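In Praise of the Good Chair Nobody Is Allowed to Sit In

My grandmother kept a front room. If you grew up in a certain kind of house you know the one I mean, with the door kept half shut and the lamp that came on for company, and a candy dish holding the same candy from one Easter to the next. We children were let in on Christmas and after funerals. I used to stand on the hall side of the carpet strip and look in at that furniture the way other kids looked into the lion house.

I have spent most of my grown life feeling superior about that room. I told anybody who would listen that furniture was meant for sitting on, that a house was meant to be lived in, and that when I had my own place there would be no rope across the doorway. And then last November my wife and I moved into the old Corrigan place on Walstead Street, which has a front parlor with pocket doors that really do slide, and within a month I heard myself say to my own nephew, "Not in there, honey, take your sandwich to the kitchen."

So I have been thinking it over, and I would like to say a few words in favor of the saved room, knowing full well that most people under fifty will think I've lost my senses.

The case against it is easy to make, and I made it for thirty years. Space is expensive. Families are crowded. Heating a room for the sake of a piano is a foolish way to spend money in January. My friend Krystyna Sadowski, who has sold houses in our town since before I could drive, tells me that the formal living room is the first thing young buyers ask about tearing out. They want one big room where the cooking and the homework and the television all happen together, and I understand it, I do. We had that arrangement in our last house and some of the happiest evenings of my life took place in it, with the dishwasher running so loud we had to put the captions on.
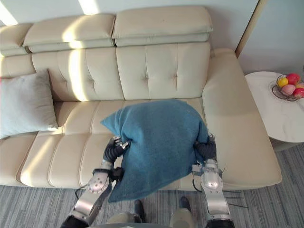
What I missed, though, in all those years of one big room, was having anywhere to go. When everything happens in the same place, every place has a little of everything in it. The mail was on the table where we ate. The ironing was in the chair where I read. If somebody had bad news to tell, they told it standing next to the refrigerator, with a cereal commercial going in the background, and I can still remember one piece of news in particular that I heard that way and wish I had heard sitting down, in a quiet room, with a door.

My grandmother, I think, knew something about that. The front room was where the priest sat. It was where my uncle brought the girl he was going to marry, and where my mother was told to wait while the grown-ups talked about whether she could go away to school. Eliseo Tapia, who lived two doors down and is now eighty-four, told me he was in that room exactly one time in his life, to ask my grandfather for a loan to fix his truck. He remembered the curtains. He remembered being handed a cup with a saucer. "I felt like a man with a bank appointment," he said, "only nicer." He got the loan, too, all 228 dollars of it, and he paid it back by the following summer.

I don't believe my grandfather would have turned him down in the kitchen. But I do believe that Eliseo walked home feeling he had been treated as somebody, and the room had a hand in it. You can't keep a room like that in reserve if the dog sleeps in it and there are crayons under the cushions. Its whole usefulness depends on being left alone the rest of the time.

Now, I know the answer that comes back, because my sister gave it to me over the phone at some length. She says a room like that is about showing off. She says our grandmother was scared to death of what the neighbors thought and that we all paid for it in itchy collars. And there is truth in that. There were years when the front room was kept up and the back porch steps were rotting, and I can't say the money went where it should have. My sister put her foot through one of those steps when she was seven, so she has earned her opinion on the subject and I have told her so.
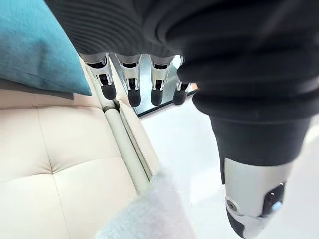
Still, I would ask her to consider how much of our good behavior is a matter of having a place to do it in. We lower our voices in a library. We take off our caps in a church, even those of us who only go for weddings. I have watched a gang of teenage boys come thundering up a courthouse staircase and go silent at the top, without a word from anyone. A house can have a little of that in it. It doesn't take marble. It takes a door, a few decent seats, and an agreement among the people who live there.

And it needn't be the whole year, either. My wife, who is more sensible than I am, has brought me around to what she calls visiting hours. The parlor is open after supper for reading or for talking, and anyone may sit anywhere, on anything, nephew included. No plates and no telephones. The rest of the day the doors stay shut. I was afraid it would feel stiff, and for the first week or so it did, all of us sitting up straight like we were waiting on the dentist. Then one night my nephew asked me what his great-great-grandmother had been like – just asked, out of the blue – and we didn't get up until nearly 11.

I told him about the candy dish. I told him about the carpet strip. He wanted to know if I had ever gone in when I wasn't supposed to, and I had to admit that I had, 2 times, once on a dare and once when I was nine and my grandmother was out hanging the wash. I sat on the very edge of the good sofa and put my hands in my lap. I must have stayed there five minutes, listening to the clock. Then I got up and smoothed the cushion flat behind me and went back out to the hall, and I don't think she ever knew, although she was a woman who knew most things.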